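Household contents in estate files: an interview with Farnley's estates lawyer

Feb 3, 2021

Farnley is a small estates practice on the second floor of a former bank building. Most of its work is ordinary: wills, powers of attorney, applications for probate, and the administration that follows a grant. The lawyer who runs the estates side agreed to talk about one narrow part of that work, the clause dealing with "articles of personal, domestic and household use," and asked not to be named. She has drafted that clause and argued over it for most of her career.

Her view is that it gets too little attention at the drafting stage. "Clients come in with the house, the registered plan and the bank accounts on a sheet of paper. They have valued all of it. Then you ask who gets the contents and the answer is 'the kids will sort it out.' So the clause goes in as boilerplate, and the boilerplate says divide as my executor thinks fit, having regard to the wishes of the beneficiaries. That is a perfectly valid clause. It also puts the whole job on one person, who is often one of the kids."

The firm had 25 administrations open at the time of the interview. In six of them the contents were the only item in dispute. She described the pattern without much feeling. The real property is listed and sold, the final tax return goes in, the accounts are collected, and the file then sits because the beneficiaries cannot agree on a cabinet.

Binding lists and non-binding lists

The first technical point she raised was the difference between a binding memorandum and a precatory one. In most common-law provinces a will can incorporate a separate document by reference if the document already exists when the will is signed and the will describes it clearly enough to identify it. A list made afterwards, and not signed and witnessed as a will would be, generally has no binding force, though some provinces give the court a power to cure defects in form.

"People like the idea of a list they can keep changing," she said. "They can have that. It just won't bind anyone. The executor can follow it, and usually does, and if everybody is an adult and everybody agrees there is no problem. If one person objects, you are left with a piece of paper expressing a wish."

Her practice is to ask which items the client would be upset to see go to the wrong person. Those go in the body of the will as specific gifts, with a description a stranger could apply. Everything else goes in the precatory list, and the will says in plain terms that the list is not binding.

She is particular about descriptions. "My ring" is a poor gift if there are several rings. "The ring I usually wear" is poor if habits change. She prefers maker, material, inscription and any appraisal number, and she wants the client to say what happens if the item is gone at death. Without that, the gift adeems, meaning it fails, and the beneficiary takes nothing in its place. 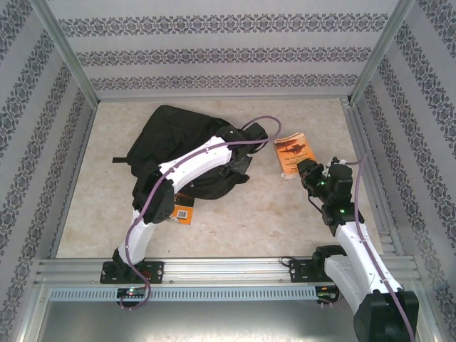 Two robot arms mounted on an aluminum rail.

The second point was scope. A contents clause has an outer boundary, and the words used to mark it are older than much of what they now have to cover. Vehicles are usually dealt with expressly. Collections are not, and a collection kept as an investment may fall outside "household use" even if it hangs on the dining-room wall. Tools used in a business raise the same issue. So does equipment kept at home by someone who is self-employed.

"The question is use, mostly, and it is the use by the deceased," she said. "A table saw in the garage of a retired accountant is probably a household article. The same saw in the garage of a cabinetmaker who filed business income is arguable, and I have seen it argued. The saw was not worth the letters."

Electronic devices are a further difficulty. The device is a chattel and passes as one. The data on it, and the accounts reached through it, may be governed by other terms in the will, by provincial legislation on digital assets where there is any, or by a contract with the service provider. She now drafts the two separately. A gift of "my laptop" in a Farnley will states whether the recipient is to have the contents or whether the executor is to clear it first.

Cash found in the house is excluded by name. So are bullion, negotiable instruments and anything held for someone else. That last exclusion matters more than clients expect. Adult children leave furniture with their parents for decades, and by the time of the death there is no record of whether a given dresser was lent or given.

The inventory

Once there is a death, the drafting is fixed and the work becomes evidentiary. An executor has a duty to identify and protect the assets. The court form may allow household goods to be entered as a single line with a single value, and in small estates that is often all that is filed. The lawyer draws a sharp line between what is filed and what is kept.

"The one-line entry is for the court. The executor needs something better for the beneficiaries, because the beneficiaries are the ones who will ask for an accounting."

Farnley gives executors a template, which the office calls Gadus after the file name the first version happened to have. It has columns for room, item, condition, basis of value, photograph number, who has asked for it, and final disposition. The most detailed one on record ran to 279 lines with 114 photographs, for a three-bedroom house in Janimia. She did not offer it as a model. The executor in that file had itemized kitchen drawers. She would have accepted "kitchen utensils, assorted" and a nominal value.

The rule she gives executors is to itemize where there is a specific gift, where the value of a piece would justify an appraisal, or where two people are known to want the same thing. Other goods can be grouped by room. Photographs are taken before anything is moved, and the locks are changed the same day if more than one family member holds a key.

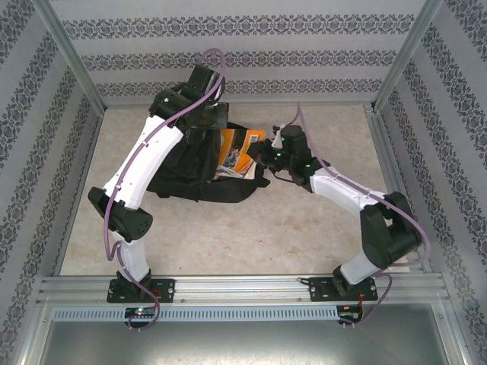 Containers are where grouping tends to go wrong, in her experience, and the trouble begins with the wording of the gift. A will may leave "my books" to one person and "the rest of my personal effects" to another, and the executor then opens a desk, a trunk or a closet and has to decide whether the thing inside follows the thing outside. A black backpack with an orange book sticking out of its top is a fair test. On a plain reading the book goes under the gift of books and the backpack falls into the rest, whatever the two look like together. "I would enter them on separate lines and cross-reference them," she said. "The book is a book wherever it was found. The position is different if the will says 'my desk and its contents,' because then the testator has made location the test, and you have to be able to prove location at the date of death." Proof of that kind comes from photographs taken early and from a note of who was in the room.

She added that "contents" has its own case law and that the decisions do not all point the same way. Courts have generally been unwilling to let the word pick up title documents, bank books or other papers that merely represent property held elsewhere. A gift of a safe "and everything in it" may pass the jewellery and leave the share certificates to the residue. For that reason the firm does not draft by container at all unless a client insists, and if one insists, the clause lists what the container is not meant to carry.

Value and tax

Valuation is at the date of death and at fair market value, which for used furniture is low. Beneficiaries often arrive with replacement cost or an insurance schedule. Neither is the right basis. For most contents she is content with the executor's own good-faith estimate, recorded with its basis. She sends out for a written appraisal on art, jewellery, musical instruments, firearms and anything with a previous appraisal on file.

Canada has no estate tax as such, but there is a deemed disposition at death, and listed personal property can produce a reportable gain. Ordinary household goods rarely do. The exceptions are predictable: a painting bought early, a coin collection, a violin. Provincial probate fees or taxes are a separate calculation on a separate base, and the rules on what is included vary by province. She tells executors not to borrow a relative's figures from another one.

Dividing what is left

Where the will leaves it to the executor's discretion, she suggests a written procedure circulated before anyone visits the house. Beneficiaries mark the inventory with what they want. Uncontested items are released against a signed receipt. Contested items go to a rotation, with the order drawn by lot and reversed each round. Values are tracked, and any imbalance is either evened out from residue or expressly waived.

An executor who is also a beneficiary should choose under the same rules as the rest. "They can take things. What they cannot do is take things first and write it down later."

Leftover goods are sold, donated or discarded, in that order, with a note of each. Farnley usually refers executors to Sithole, a clearance firm which bills by the load and returns any papers it finds in a sealed box. The papers go through the office before anything is shredded. In December the box from one clearance held a later codicil, properly signed and witnessed, folded inside an appliance manual. The application for probate had been prepared but not filed, and it was redrafted.

Asked what she would change in the standard clause if she could change only one thing, she said she would add a deadline. Her own version now requires beneficiaries to state their selections within a fixed period after written notice, failing which the executor may sell. She has not yet had it tested in court. She expects that the first challenge will be over whether the notice was properly served, and she keeps the courier slips.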